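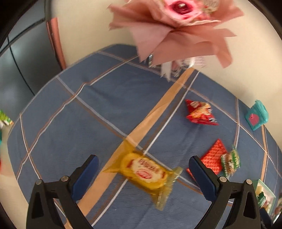

List home Archive By thread By author Subscribe

Subject: Re: Hand-held gripper, pad stiffness and pivot wear
From: Els Martens
To: Plurham Shared Workshop, automation list

Dear members,

The bench group has considered the questions raised by Jelle Van Beek in his message of early August, which is quoted in part below. The replies are given in the order in which he raised them. Members who are building their own copy of the hand-held gripper are asked to read the section on pivot pins before they print further parts, as the drawing has changed.

Jelle Van Beek wrote:

> I have now completed both fingers for my copy of the gripper and
> have been using it at home in the evenings. The linkage moves
> freely and the trigger return is good. I have four matters on
> which I would welcome the group's advice.
>
> First, the pads. I cast mine from the softer of the two grades in
> the Savico kit. They close well on boxes and on anything with a
> firm side. On film-wrapped items, such as single snack cakes, the
> pad takes hold of the film before it reaches the contents, and the
> package turns in the jaw as I lift. Should I change to the firmer
> grade, or is the shape of the pad at fault?
>
> Second, the pivots. After 97 open and close cycles I can feel play
> at the outer pin on the left finger. The right finger is still
> tight. Both were reamed with the same tool.
>
> Third, the camera. My lens gives a very wide view, and the jaw
> occupies the bottom of it at all times. I should like to know
> whether others have moved the bracket back, and by how much.
>
> Fourth, is a patterned cloth a poor choice of surface for
> practice? I have only the kitchen table, and the cloth stays on it.
>
> With thanks to Kamala Bangera for the loan of the casting mold.
>
> Jelle

1. Pads

The group does not recommend the firmer grade for film-wrapped goods. Amber Hermans cast a pair in that grade in the spring and found that they pressed the contents out of shape before they gave a secure hold. The softer grade should be kept.

The turning that Jelle describes is more likely to come from the direction of approach. A long package that lies diagonally between the fingers will be met by one pad near one end and by the other pad near the opposite end. When the jaw closes, the two forces do not line up, and the package rotates until they do. The wrist should be turned before closing so that both pads meet the long sides near the middle. The crimped ends of the wrapper should be kept clear of the pads altogether, as they fold easily and give no useful grip.

Where the approach cannot be changed, for example when other packets lie close by, the jaw may be closed in two stages. Close until both pads are in contact, pause, allow the package to settle, and then close fully. Kamala Bangera has used this method at the workshop and reports that it is slower but gives fewer dropped items.

Members casting new pads should note the following points.

Dust the mold with talc and tap out the excess. The release spray supplied with the kit leaves a film on the surface which does not wash off completely.

Leave the casting in the mold for 11 hours at room temperature. The shorter time printed on the lid assumes a heated cabinet, and the workshop does not have one.

Do not trim the rounded front edge. A square edge catches on wrappers and on tablecloths.

2. Pivot pins

Play at an outer pin has now been reported on more than one copy, and the group accepts that the fault lies in the drawing. The wall around the outer hole was made too thin when the arm was hollowed to save weight. Under a firm squeeze the hole spreads slightly, and with repeated use it does not return to its first size. That one side should wear before the other is to be expected in a printed part, and reaming is not the cause.

Jolien Koster has redrawn the arm. The recess now stops 3 mm short of its former end, and the wall at the outer hole is thicker by the same amount. The inner hole, nearest the pad, is unchanged. Existing pins may be reused if they are straight. To check a pin, roll it on the glass plate kept beside the drill press and look for light beneath it.

The revised files are in the shared folder under the name Gornitz, which will be used for this version of the linkage from now on. The earlier version, Jacobs, will remain in the folder for reference but should not be printed. The two versions must not be mixed on one tool. A Gornitz arm on one side and a Jacobs arm on the other will bind near the closed position.

Arms should be printed flat, with the recess facing up, and with 40 percent infill. Members who have printed them on edge are asked to replace them, whatever version they are. An arm printed on edge can split along the layers at the pin without any warning.

Jelle may continue to use his present fingers for light items until new ones are ready. We would ask him to stop if the play becomes visible at the pad.

3. Camera bracket

The group has discussed this at some length and there is not full agreement. A very wide lens has a clear benefit, in that the whole of a table can be seen together with the jaw. Its cost is that straight edges appear curved, and the corners of the view are dark. Amber Hermans prefers to keep the wide lens and to leave the bracket where the drawing places it. Jolien Koster would move it back by one hole. Both positions work with the existing cable.

On one point the members were agreed. The fingers should remain in view whenever the tool is in use. When they are hidden, the user cannot judge from the recording whether both pads reached the item together, and that is the first thing anyone will wish to know when a grasp has failed. A bracket that is moved back should therefore be tilted down again to suit. After any such change, open and close the jaw fully with the camera running and confirm that both pads can be seen through the whole travel.

The bracket screws should be tightened by hand only. Two of the workshop's brackets have been cracked by the use of the cordless driver.

4. Surface for practice

A patterned cloth is acceptable, and the group sees some value in it. Recordings made only on a plain bench give little idea of how the tool will perform in a home. Stripes that pass beneath an item make its outline harder to pick out, and a clear film wrapper will show the pattern through it. Members who intend to use their recordings for automatic control at a later stage will need to meet these conditions sooner or later.

The practical difficulty with cloth is that it moves. A pad brought down too low will push the fabric ahead of it and raise a crease, and a light item will then be carried along on the crease. It is better to secure the cloth with table clips at the corners and to approach from slightly higher. Taping the cloth is not advised, as the tape lifts during longer sessions.

Tall or delicate objects may be left on the table as obstacles, provided that they are placed beyond the working area. Flowers in paper wrapping call for particular care. The points of the paper extend farther than one expects, and they will catch on the outer arm when the jaw is opened wide. The tool should be opened to its full width before it is carried over the table, and the clearance on both sides should be checked then.

5. Bench time and materials

The small bench by the window is set aside for this project until the end of August. Members may book it at the front desk for the morning or for the period after 6 p.m. Casting is permitted in the evening period only, with the extractor running and the side door open.

Savico has informed us that the softer pad material will be out of stock for a short time. One unopened kit remains in the metal cabinet. Kamala Bangera holds the key and will divide the kit among those who need to replace a torn pad. Requests for spare pads will be met after that. The casting mold is at present with Jelle, and we would be grateful for its return once his second pair has set.

Members who print the Gornitz arms are asked to send Jolien Koster a short note stating the material used, the printer used, and the fit of the pins before reaming. A note that everything fitted is as useful to her as a complaint. Measurements should be taken after the part has cooled on the plate.

Questions on any of the above should be sent to the list and not to individual members, so that the replies are kept in the archive.

With kind regards,

Els Martens
for the bench group, Plurham Shared Workshop

Previous message Next message Reply to list

Contact the list owner | Copyright Plurham Shared Workshop | Back to top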